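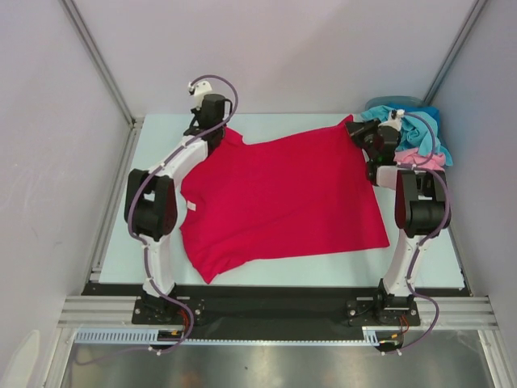

3.2 Collecting the folding examples

Home Papers Authors Downloads Contact

Figure 3. The Torow cell during the cloth task. The jaws of the right gripper are at the garment just below its raised corner, and the left gripper is over the upper-left part.

All examples used to train the folding policy were recorded in the two-arm cell shown in Figure 3. Both arms are mounted along the front of the table and reach inwards over a pale work surface. Garments waiting their turn are kept in a container at the upper-right corner – the operator picks the next one out with the right arm, so the choice of garment is part of the recorded example.

We recorded 201 examples over 8 sessions. Each example begins with one garment dropped on the work surface and ends when it has been folded, or when the operator gives up. Operators drove the arms by hand through a pair of smaller leader arms and were told to spread the cloth before making the first fold. They were given no fixed order for the corners. Early trials at Florkidberg had used a fixed order, and the policy trained on them stopped moving when the first corner was hidden under the rest of the cloth.

Spreading took up more than half of most recordings. A garment with a straight hem could often be pulled flat on one side while the other stayed bunched, and operators differed in what they did next. Some lifted the bunched part and shook it, while others dragged it towards the near edge of the table. We kept both kinds and did not label them.

Mahnaz Nikzad reviewed every recording and marked the times at which each gripper closed on the cloth. Examples in which a gripper closed on nothing were kept if the operator tried again and succeeded. Examples in which a garment slid off the table were removed. After this step 106 examples remained, and these make up the Rekdale set used in Section 4.

The camera stays in one fixed position for the whole set. We did not vary the lighting – the effect of this on the results is discussed in Section 5.3.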